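Platell Two-Arm Table Kit
Set-Up Guide, Section 5: Cables, Grippers and Camera Views

By now your arms are bolted down and have passed the power test in Section 4. Nice work! This section takes you from two arms that move to two arms that can see what they're reaching for, and it's the most fun part of the whole set-up.

You will need the small hex key from the Kameo tool roll, a soft dry cloth, a few reusable cable ties, and some ordinary kitchen things: a plate, a bowl, a mug.

CAUTION: Turn off arm power at the Illgate control box before you touch a bracket, a gripper or a cable. The joints can drop a little when power goes off, so support the forearm with your free hand.

5.1 Check the brackets and cables

1. Push gently on each gripper bracket from the side. If it rocks, tighten the screws a quarter turn at a time, going from one to the next.
2. Follow each gripper cable from the plug back to the wrist. It should hang in one open loop with no twist.
3. Turn the wrist by hand as far as it goes each way. The cable must not pull tight at either end.
4. If the loop rubs against the forearm, move the tie down toward the elbow and try again.

NOTE: A loop that looks too big is usually fine. People love to tidy it up, and then the plug works loose the first time the wrist rolls over.

5.2 Set the fingers

1. Wipe both finger pads with the dry cloth. Keep cleaner and oil off the ridges.
2. Turn arm power back on and open the Oksanen panel on your computer.
3. Choose Gripper, then Open Full. Do this for the left arm first, then the right.
4. Choose Zero and wait for the beep.

If the panel shows code 604, the fingers stopped before they reached full open. Look for crumbs or tape at the base of the fingers, clear them out and repeat step 3.

5.3 Check the camera views

1. Put your dishes on the table within reach of the arms.
2. Choose Views in the panel. Bring up one wrist view and the head view.
3. In the wrist view, look for both fingers coming up from the bottom corners with a clear gap between them.
4. In the head view, look for both arms and the near edge of the table.

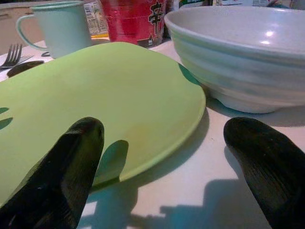
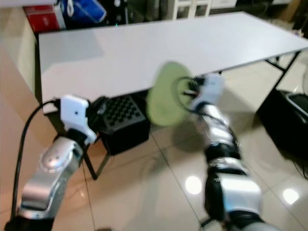 Wrist view with the fingers open (first) and head view with both arms (second).

5. If one finger is missing from the wrist view, loosen the camera clip, turn it until both show, and tighten it again.
6. If the head view misses an arm, tilt the head camera down one notch.

NOTE: Shadows from the gripper on the table or on a plate are normal. Strong glare on a glossy bowl is worth fixing, though – try moving the lamp before you change the exposure setting.

5.4 First slow moves

CAUTION: Keep your hands and face out of reach of both arms, and keep the stop button next to you.

1. Set speed to 9 percent.
2. Jog one arm toward the mug and stop short of it. Watch the cable loop as the arm moves.
3. Jog it back, then do the same with the other arm.
4. Choose Save Views.

A moving gripper can look smeared in the head view. Let the arm settle before you judge the focus.

When both arms have made the trip, go on to Section 6 and teach your first pick. Table of panel codes: page 11.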